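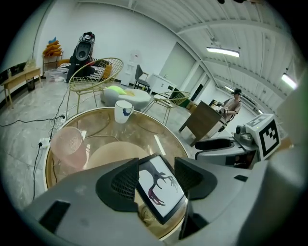
Figure 4.1 View over a hand-held gripper toward a glass-topped table in a demonstration room. A second gripper with a square marker is at the right.

Chapter 4
Collecting Demonstrations by Hand

Chapters 2 and 3 treated the robot arm as the source of its own training data. An operator moved the arm, the joint encoders recorded the motion, and the controller played it back. This chapter removes the arm from the recording step. The operator carries the gripper, does the task directly, and the position of the gripper in space is worked out afterward.

The method is introduced through an open day held by Prirnon on 11 Oct 2019. The company had furnished its demonstration room as a lounge, and visitors moved between stations at their own pace. Adwoa Yakubu, who ran the program, set one rule for the tasks: each had to use objects found in an ordinary home. In Figure 4.1 the table holds a white mug with a blue brushstroke design, a translucent pink container with a perforated top, and a flat beige disc. The two fingers of the nearer gripper carry mesh-textured pads.

A glass tabletop is a hard case for most depth sensors. Part of the light passes through and returns from the floor or the legs, so the measured surface may lie well below the real one. Section 4.3 returns to this problem. Wire-frame chairs, such as the two behind the table, raise a related one: a coarse depth map may miss the wires or merge them into a solid sheet.

The square marker on the second gripper belongs to a class called fiducial markers. Its pattern is known in advance, and its corners can be located in a camera image. Given the printed size of the square and the camera calibration, the distance and tilt of the marker can be computed. Section 4.2 derives the equations.

During the open day, visitors and staff recorded 1,650 attempts. Ambros Steiner reviewed the recordings in the following weeks and rejected 489 of them. The most common fault was loss of the marker from view when the operator turned the wrist. The remaining recordings are the data set used in the exercises.

After studying this chapter, you should be able to:
define a gripper pose and state the frame in which it is given
compute a pose from the four corners of a square marker
identify surfaces likely to produce false depth readings
apply the Foller test to accept or reject a recording

Readers who have not worked with rotation matrices should review Section 2.4 before going on.

4.1 Frames and Poses

A pose consists of 2 parts, a position and an orientation. Both are meaningless until a reference frame is named.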